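Search this forum
Search
Advanced search

Marble-look countertops, regrets? Anyone?

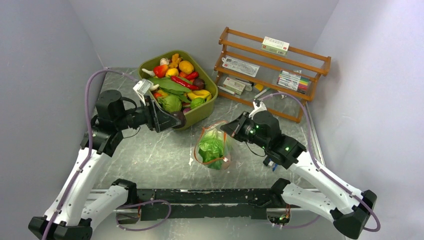 bozena_z
So we're redoing the kitchen in January and my husband Harish is dead set on white quartz. I keep going back to gray. I grew up with a white counter and my mother wiped that thing all day long — coffee rings, turmeric, you name it. A gray marble pattern with white veining like the one in my picture is more my speed, and I think it would hide crumbs way better. The place in Dirkport quoted us 206 a square foot installed, which made me choke a little. Is laminate really that bad these days?

rodrigues_g
Laminate is fine! Ours is 14 years old and the only bad spot is by the sink, where the seam swelled up. Keep water off the seams and you're good.

varghese71
Gonna disagree on gray hiding crumbs. Toast crumbs, sure. Flour and sugar show up like snow. I bake every Wednesday and I've had dark gray for years, so ask me how I know.

bozena_z
Ugh, I bake too. Would a lighter gray help?

varghese71
Some. Busy veining helps more than the color does, if you ask me.

helmyfan
Get the biggest sample they'll give you and leave it next to the stove for 10 days. I loved a Briltititz one in the store and hated it under my kitchen lights (it went kind of green).

rodrigues_g
Seconding the sample thing. And 206 is nuts, get another quote.

bozena_z
Calling Brodeda in the morning then. Harish still says white — we'll see.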